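Kobzar Household Ceramics Survey

Version 2, released Sat 15 October

Summary
The Kobzar survey records how households store, use and replace everyday drinking cups. It contains 1,000 responses to a written questionnaire, each with 360 fields or fewer.
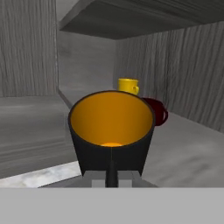

Responses were collected by mail and entered by hand. Blank answers are kept as blanks – they should not be read as zero.

Known limits
Renters are underrepresented. Nearly 300 responses lack a postal region.

Contact
Corrections may be sent to Lev Vakulenko before the November update.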